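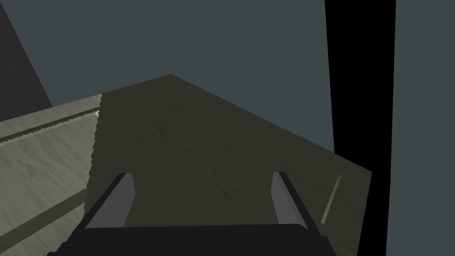

Status: partly usable. Read "Known fault" before training on anything in this set.

# stusola-rod-pick

Simulated pick episodes of a thin rod on a two-part wooden work surface, recorded from a wrist view on a parallel gripper. The set was made to train a grasp policy for the Zenik cell. It is now kept mainly as a record of a contact fault that went unnoticed until November, and as a regression set for the fix.

Maintainer: Chelsea Kershaw

## Contents

 episodes/ one folder per episode
 labels/ outcome.csv, fault.csv
 scenes/ scene files, before and after the fix
 tools/ replay and check scripts
 CHANGES.md

Each episode folder holds rendered wrist frames, joint positions, commanded and measured finger gap, contact forces from the solver, and the rod pose. All poses are in the base frame. The finger gap is in metres and is measured between the inner faces.

There are 92 episodes. The rod starts at a random pose on the dark surface, the gripper starts open and empty, and the policy has one attempt.

## Scene

The work surface is built from two wooden pieces, one dark and one pale, with a seam between them. The rod is thin and pale. It rests on the dark piece and in many episodes starts towards the right-hand edge, close to the black panel. We did not balance the start poses, so the left half of the dark piece is under-represented.

Lighting is fixed. There is no texture randomisation. The background is flat grey and carries no useful depth cue.

## Known fault

In 45 of the 92 episodes the simulator reported a good grasp when there was none.

What the log shows in a faulty episode:

1. The fingers close and the measured gap falls below the diameter of the rod.
2. The solver still reports contact force on both inner faces.
3. The success check passes and the episode is marked `grasped`.
4. The arm lifts. The rod stays on the surface or is thrown sideways.

The success check looked only at contact force at the end of the close phase. It did not look at the rod pose after the lift, so step 4 had no effect on the label.

### Cause

Two separate errors, which we first took for one.

**Collision shape of the rod.** The visual rod and the collision rod came from different files. The collision rod was a coarse mesh, exported by the Trunora converter with the default settings, and its surface had gaps along the length. A finger pad could pass part of the way into it. The solver then pushed back from inside the mesh, and that push was logged as a firm two-sided grip.

**Surface heights.** The collision planes for the dark and pale pieces overlapped at the seam by 3 mm. A rod lying near the seam was in contact with both planes and crept a little at each step. Only five of the faulty episodes are affected by this alone. Most of them start with the rod well away from the seam.

The jagged edge along the seam in the rendered frames is a separate matter. It is aliasing in the renderer, it has no bearing on contact, and it has not been changed. Time was lost on it.

### How it was found

A policy trained on the set was run on the Zenik cell at reduced speed. It closed beside the rod, lifted an empty gripper and carried on to the place pose as if loaded. The first few runs were put down to calibration. On a later run the closed fingers came down low enough to press on the table, and the force limit stopped the arm. There was no damage and nobody was inside the guard.

Replaying the training episodes with the rod pose plotted against the gripper pose showed the same pattern in simulation. Mwaipopo, the internal replay tool, did not draw the rod pose by default at that time. It does now.

## Safety note

Do not run a policy trained on the uncorrected labels on real hardware. It learns that closing is enough, and it does not retry. With the force limit set high, the arm will push a closed gripper into the table at place height.

If you must reproduce the fault on a real cell:

- keep the guard closed and the speed reduced
- set the vertical force limit before loading the policy — the default in the cell profile is too high for this
- have one person on the stop button and no other task for them

## Labels

`outcome.csv` holds the original labels. It is unchanged, so that earlier results can be repeated.

`fault.csv` holds the corrected ones:

| column | meaning |
|---|---|
| `episode` | folder name |
| `lifted` | rod rose with the gripper and stayed between the fingers |
| `cause` | `mesh`, `seam`, `both` or `none` |
| `checked_by` | initials |

`cause` was set by hand from the replay. The line between `mesh` and `both` is a matter of judgement where the rod starts close to the seam, and two people would not always agree on it.

## Using the set

To list the episodes that are safe to train on:

 python tools/filter.py --labels labels/fault.csv --cause none

To replay one with the rod pose drawn:

 python tools/replay.py --episode <name> --draw-rod

`check_mesh.py` reports gaps in a collision mesh and exits with an error if it finds any. It now runs on every scene file at build time.

## Not fixed

- The white speck at the seam, at the end of the groove in the pale piece, is still in the renders. Source unknown.
- Friction on the finger pads is a guess. It has not been measured against the real pads.
- No episode includes a second attempt after a miss, so the set cannot teach recovery.
- Scene files from before the fix still load without a warning.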